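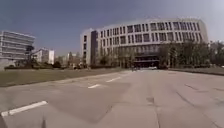 Home | Stories | Submissions | About | Contact

Notice to All Occupants Regarding the Approach Road

18th September

The Office of Grounds and Access, Climinent Campus, wishes to inform all occupants that the inspection of the approach road has now been completed. The inspection was requested by Bedex, which leases the upper floors, and was carried out by this Office between the curb at the lawn and the curb below the trees.

The concrete slabs were found to be faded and uneven in places. Dark patches and earlier repairs were noted and entered in the register. The long diagonal joint was measured on 16 occasions. Its length was recorded as 2,854 centimeters on the first occasion and as 2,854 centimeters on the next 14. On the last it was longer by the width of a hand.

Sundaram, the paving contractor, was asked to comment. Its reply stated that concrete moves, that it is permitted to move, and that the warranty covers movement in one direction only. The Office has asked which direction. A further reply is expected in October.

Occupants have also written to this Office concerning the white dashes. Up to 154 letters have been received. Most ask why the lane curves toward the main building when the plans held by Eltex show it going straight on across the grass. The Office has examined the plans and confirms that they show this. It has also examined the road. Drivers are asked to follow the road.

One letter, unsigned, stated that the lane had curved less in the spring - and that the writer, who had parked in the same place for many years, now arrived at the door a little sooner each morning. The Office does not hold records of arrival times. It has begun to keep them.

Until the matter is settled, the sum of 2,000 dollars has been set aside for paint. Occupants who find themselves at the entrance before they intended to be there should sign the book at the front desk, stating where they had meant to go.

The book is full at present. A second has been ordered.

We use cookies to remember your reading preferences. Accept | Manage settings

Back to top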